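Re: [birness-users] Teleop or hand guiding for the tray set?
Date: 7/6/25

> We had a go at both on the Osia bench in May and the remote control
> demos came out cleaner, so the plan is to drop hand guiding and do the
> rest with the leader arm. The trained policy gets 52 out of 52 on the
> bottle. I think we can call the tray task done and move on to the cups.
> Any objections before I write it up for Bunotska?

Yes, I'm afraid, a couple.

I don't doubt the 52. What I doubt is what it tells us. I went through the log last night and there are 3,562 demos in the folder now, and in every one I opened it was the same sort of thing: one upright bottle, cap on, red tray, white cloth. You could hardly pick an easier thing to find. Have a look at what the arm gets to deal with.
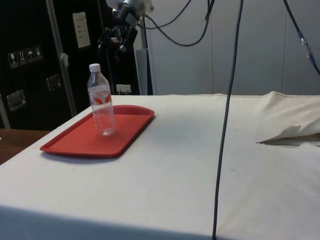 Tray task, bottle upright, gripper still clear of it.

Nothing else on the tray for it to knock into, and a bottle you can see the tray through. If somebody stood a full one there, or laid one on its side, I wouldn't put money on the result. Has it been tried? I couldn't find it in the notes.

My second worry is the "cleaner" business. Of course the remote demos look cleaner. The person driving has had weeks on the leader arm, and the hand guided ones were done in an afternoon by people who had never touched it. The Zawadzka write-up made the same mistake and we all moaned about it on this list. If you want to compare them, give 2 new people the same hour on each and keep their bad goes in. I'd guess half the tidy look comes from throwing out the clumsy ones, and the clumsy ones are where you see somebody recover from a poor grasp.

The tray does get moved, I'll grant you that. Sometimes it's skewed across the left of the table and sometimes it's nearly square on.
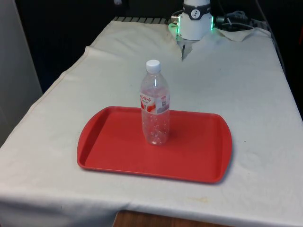

But moving a tray a bit is still a small change, and whoever sets it down will have habits. I know I do. I'd sooner have 14 spots marked on a plan and drawn out of a hat than another thousand demos put wherever felt right.

None of this means hand guiding is better. I find it tiring, and my arm gets in the way of everything. I'd just like to see the numbers before we bin it, and I'd like the note to Bunotska to say "one kind of bottle, standing up" in the first line and not in a footnote.

Could you put the May hand guided runs back on the share? The link I have is dead.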